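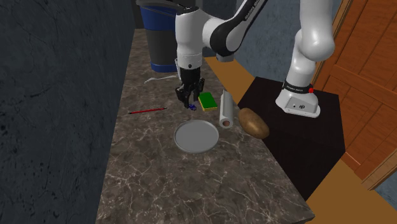
仿真厨房里的台面,海绵旁边,夹爪正对着那个蓝色小东西

2019年1月31日

这篇拖了很久,从十一月拖到现在,一直想等事情彻底弄明白了再写,结果越等越不想动笔(老读者都知道我这毛病)。

事情是这样的。我们给Ondieki做抓取测试,全程在仿真里跑,台面上放些厨房常见的杂物,海绵、厨房纸、土豆、盘子之类,让机械臂去夹小件。那天晚上我挂了1,693次任务就回家了,心里还挺美,想着第二天早上端杯热茶看结果。

第二天一看,成功率漂亮得不像话。我高兴得差点发群消息,幸好Mwanaisha Makori先到了办公室,她一边脱外套一边问我:“你看过夹持力没有?”我没看。翻出来一查,限力写的是400牛,本来应该是9牛!大概是我改配置文件时从旧项目Vemville里整段粘过来的,那边夹的是铸件,力当然大。

更让我后背发凉的是,保护停机一次都没触发。报警阈值是按限力的百分比算的,设在90%,限力一错,阈值也跟着错,两道保险其实拴在一根绳上。仿真里的小东西是刚体,怎么捏都不会碎,所以画面上看着斯斯文文,什么毛病也没有。这份配置原定下一周就要拷到Calville的真机上去,那边可是有人站在旁边递东西的……

后来Kulsoom Satti陪我改了两天。报警阈值现在单独写死,不再跟着限力走;配置上真机之前,得有另一个人逐行念一遍,真的念出声来。我刚开始觉得挺傻的,念到第三次就抓出一个单位写错的地方,于是老老实实闭嘴了。

那批数据全部作废重跑,成功率掉下来不少,主要是夹小件时打滑,我还在调指尖的摩擦参数。有做过类似东西的朋友欢迎留言,尤其想听听你们的报警阈值是怎么定的。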